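Sobre nós

A Strazds é uma empresa de arrumação e organização de casas. Trabalhamos sobretudo com apartamentos e moradias em que há mudanças, obras acabadas de fazer ou simplesmente demasiadas coisas para os armários que existem. Temos escritório e armazém em Fedimcombe e servimos clientes particulares e alguns senhorios.

A empresa foi fundada por Jurgita Vasiliauskas, que antes geria um serviço de mudanças. Nesse trabalho via todas as semanas caixas que saíam fechadas de uma casa e ficavam fechadas na seguinte. Começou por oferecer a desembalagem como extra, ao fim de semana, e ao fim de algum tempo os pedidos de desembalagem eram mais do que os de transporte. O transporte foi vendido e ficou a arrumação. Aivar Dzene entrou no segundo ano para tratar dos orçamentos e do armazém, e continua a fazer as duas coisas.

Hoje somos uma equipa de sete pessoas, todas com contrato. Não recorremos a pessoal temporário, mesmo em setembro, que é o nosso mês mais cheio.

O que fazemos

O serviço mais pedido é a organização de roupeiros e de entradas. Inclui uma visita inicial, a triagem com o cliente, a arrumação e uma folha com a indicação do lugar de cada coisa. Também fazemos cozinhas, despensas, arrecadações e escritórios em casa. Não fazemos limpezas nem pequenas reparações, mas podemos indicar quem faça.

A triagem é sempre decidida pelo cliente. Separamos, agrupamos e perguntamos. Nada sai de casa sem autorização escrita, e o que sai é entregue onde o cliente indicar – a familiares, a uma loja de segunda mão ou ao ponto de recolha. Para quem precisa de tempo para decidir, guardamos caixas no armazém até 60 dias sem custo adicional.

O calçado costuma ser a primeira categoria que tratamos. Pedimos que os pares sejam reunidos antes da nossa chegada, se for possível, incluindo os que estão na varanda, no carro ou debaixo das camas.
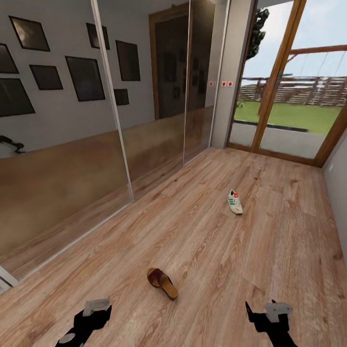 Quarto com roupeiro de portas de correr espelhadas e calçado por arrumar.

Os roupeiros de correr têm uma limitação conhecida: só se abre uma parte de cada vez. Por isso distribuímos o conteúdo por secções completas, de modo que a roupa de uso diário fique toda atrás da mesma porta. Nas prateleiras altas usamos as caixas Nirkix, que têm pega à frente e empilham bem. O cliente pode comprá-las através de nós ou usar as que já tem.

Preços e marcação

A visita inicial custa 40 euros, valor descontado no orçamento se o trabalho avançar. O orçamento é fechado e enviado por escrito. Se demorarmos mais do que o previsto, o preço mantém-se. Até agora concluímos 1.778 trabalhos, contando como um só os que se prolongam por vários dias.

As marcações são feitas por telefone ou pelo formulário desta página. Aos clientes que voltam propomos o plano Trollonora – duas visitas de manutenção por ano, na primavera e no outono, com a mesma pessoa da equipa sempre que a escala o permita.

Privacidade

Entramos em casa das pessoas e mexemos nas suas coisas. Toda a equipa assina um acordo de confidencialidade. Documentos, cartas e fotografias de família são postos numa caixa à parte, sem serem lidos, e entregues ao cliente no final do dia. As chaves que nos são confiadas ficam num cofre, identificadas apenas por um número.

Página atualizada em 3/9/18.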